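How to stop echo in a small rented room?
Posted by Ruba Rawashdeh, August 5, 2021

Hello all. I moved to a new flat in February and my work room has a strong echo. My students hear it in every online lesson. The landlord does not allow screws in the walls. I can spend 100 at most. What should I buy first?

Tyson Tremblay
Foam.

Sleiman
I had the same problem, so I write what I did. First, put a thick rug on the floor and one heavy curtain on the window. This took away most of the echo for me. Thin foam squares helped very little - I returned them. Second, move the microphone close to your mouth, 19 cm is good. Then you can lower the input level and the room is less loud in the call. Bookshelves full of books are also useful. Folding screens with small holes do not absorb much, but a blanket hung over them does. Carpet fabric on the table also softens the sound of cups and keys.
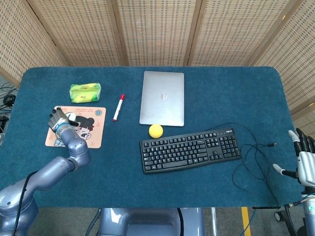 Woven folding screens behind a table with teal carpet-like fabric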